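Serier Community Help > Home and Family > Childcare at home

Water play indoors in a first-floor flat, how do I manage it?

Shewit Worku
Posted Mar 24, 2021
859 views

I have just started childminding from home and I look after three children, two of them two years old and one nearly four. We live in a first-floor flat with no garden. There is a shared yard at the back but the neighbours park in it, so it is no use for anything like this.

The children love water. At the sink they are happy for ages, but only one can stand there at a time and the other two get cross. I would like to set something up for all of them at once. My worries are:

The floor. The kitchen is small with vinyl on the floor and the living room is carpet. There is room for a low table in the kitchen if I fold ours away, but the vinyl is old and lifts a bit at the join near the back door.

The people downstairs. They have been very nice about the noise and I don't want to send water through their ceiling.

Mould. My sister gave me a bag of squirty bath toys and when I squeezed one, black bits came out. I threw the whole bag away. I don't know what to buy instead or how other people keep theirs clean.

Storage. I have one shelf in the hall cupboard, 41 cm deep, and it already has the nappies on it.

I don't have a lot to spend. If anyone does this in a flat I would like to know how you do it day to day, including the clearing up, as that is what puts me off. Also how much water is sensible? I have seen proper water tables in the shops but they look very big.

Begoña Toledo
125 posts

I minded children in a second-floor flat for years before we moved to Carrasco Road, so I can tell you what we did. It is less bother than you would think once you have done it a few times.

Don't buy a water table. They are made for gardens, they hold far too much and most of them won't go through a bathroom door when you need to empty them. Get a plastic tub of the kind sold for washing up or for storing shoes. Low sides are better than high ones for two-year-olds as they don't have to lean their weight on the rim to reach in. If you have three children I would get two tubs and put them side by side, then nobody is reaching across anybody.

Water: enough to cover the bottom and float a toy, and no more. I used to fill mine with a measuring jug so I always knew what was in there. A shallow layer is plenty of fun and if the whole lot goes over you are mopping up a few jugs of water. It also means you can lift the tub by yourself. Lukewarm to start with, it goes cold quickly and they lose interest when it does, which I found a handy way of ending things without a fuss.

And stay with them the whole time, however little water there is. If the doorbell goes, the water goes down the sink before you answer it or the children come with you. I expect you know this from your training but I always say it. Empty the tubs as soon as you have finished, before you dry anybody or start on lunch.

Floor. Put an old bath towel down flat, then a wipe-clean tablecloth on top, then another towel on that. The top towel takes the drips and stops feet slipping. The tablecloth stops it going any further. On its own the tablecloth is dangerous when wet so don't be tempted to leave the towel off. For your lifting join, keep the table at the other end of the kitchen, and if you can, stick the join down with vinyl flooring tape before you start. The landlord might do it for you if you ask.

Clothes. Sleeves off or rolled up above the elbow. Painting aprons with long sleeves are no good, the water runs down inside them. In winter I put them in a vest and trousers with the heating on and changed the lot afterwards. Keep the dry clothes within reach before you begin.

What to put in. For the first few goes you don't need toys at all. Cups, a small sieve, a ladle, yoghurt pots with holes made in the bottom, a clean sponge each. Pouring will keep a two-year-old going longer than most things you can buy. For your nearly four-year-old you want something with a bit of a task to it. Mine liked sorting lids by size and they liked "washing" the tea set. Catching things with a little net was the one they asked for again and again. It is good for their hands too, and they learn to wait for a turn if you only put one net out, although with two-year-olds I would put out one each and save the lesson for later. 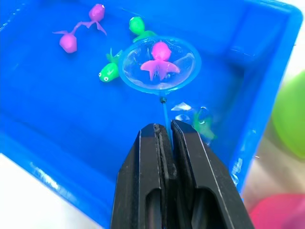
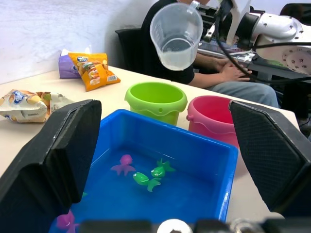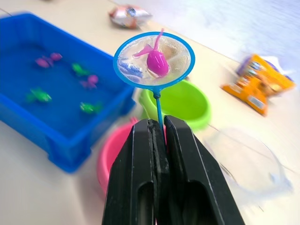
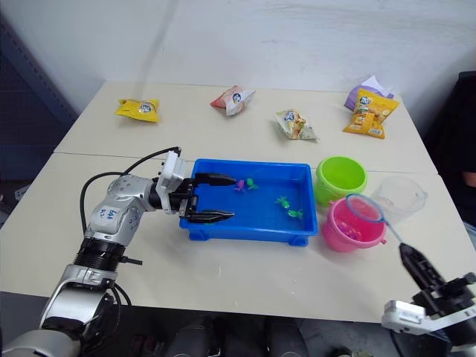 Toy fishing game. The net is in the first and third pictures, and the two octopuses and green fish are in the second.

With any of these sets, look for pieces without holes. The squirty ones have a hole underneath, water gets inside and it can't get out again, and that is where your black bits came from. A solid toy, or one that is properly sealed, you can just wipe. Squeeze it in the shop and listen for air. Check the size of the pieces as well. Anything that could fit in a mouth whole I kept back until the little ones had gone home or were asleep, whatever age it said on the packet.

Cleaning, this is what I did:

After each session, tip the water away, rinse everything under the tap, shake the nets out and lay it all on a tea towel on the draining board. Leave it until it is dry right through. Don't put it away damp, even for an afternoon.

Once a week, everything in a bowl of hot water and washing-up liquid, old toothbrush round the joins, rinse, dry as before. Nets hold on to soap so they need rinsing more than once.

If somebody has been poorly, wash the lot before it is used again and use a child-safe disinfectant at the strength it says on the bottle. Don't mix it with anything else.

Storage. If you buy two tubs the same they stack, and the toys go in the top one in a mesh laundry bag. I hung the mesh bag on the back of the bathroom door and the tubs stood on their ends behind the washing machine. You won't need the shelf. Measure the gap before you go shopping though, I had to take a pair back.

Downstairs neighbours: with the amount of water I am talking about there is not enough to go through a floor if you wipe it up. I did tell mine what I was doing, and she asked me not to do it before nine because of the chairs scraping. So felt pads on the chair legs, or have the children stand.

Time it for just before lunch or just before going out, when they have to be changed anyway. Ten minutes to set up, ten to clear away once you have the hang of it. The towels are the main nuisance. I had four that were only for this and they went over the bath to dry.

gonexfan

Do it in the bath. Put the tub in the empty bath and let them stand round the outside. Any spills go in the bath. Job done. Or use the shower tray if you have one.

Shewit Worku

Thank you Begoña, that is very helpful. I hadn't thought of filling it with a jug. I do have a gap next to the washing machine so I will measure that tonight.

gonexfan, I did think about the bath but the side is too high for the two little ones, they would be hanging over it on their tummies. The bathroom is also very narrow and I couldn't get down beside all three.

One more thing if anybody knows. Does it have to go in my risk assessment as a separate activity or is it covered under general play? And is it all right to use the same water in the morning and the afternoon if I cover it?

Begoña Toledo

I always wrote it as a separate one. It only needs to be half a page: depth of water, who is watching, slippery floor, small parts, what you do if you are called away. When somebody came to visit they were pleased to see it and it saved me answering the same things out loud. Ask your local childminding contact what they like to see as it does vary from place to place.

No, don't keep the water. Standing water in a tub is a danger to a toddler even with a cover on, and it isn't clean after three pairs of hands have been in it. Fresh each time. Use the old lot on your plants or to flush the loo if you feel bad about wasting it, as long as there is no soap in it for the plants.

Brimetti_mum

Agree with most of the above, but I would skip the tablecloth. We have a boot tray under ours, the big flat kind with a lip that people put by the front door. It catches nearly all of it and you carry it to the sink and tip it. The towel then only has to go where they stand. Mine was cheap and I use it for painting as well.

For the nets, check where the hoop joins on to the handle. Ours went loose after a few months and I put a dab of waterproof glue on it, left it overnight and it was fine. If it comes off altogether I would bin it, as there can be a sharp bit left on the end.

Also, a flannel each on a hook at their height. If they know they can dry their own hands they don't wipe them on you or the sofa. In July we take the tubs down to the park in the bottom of the pushchair and fill them from bottles, so you may find you only need the indoor set-up for part of the year.

Shewit Worku

The boot tray sounds good, I think there is one in my mum's porch she doesn't use. I will try it with cups and sponges first and get the net things later on. Thanks all.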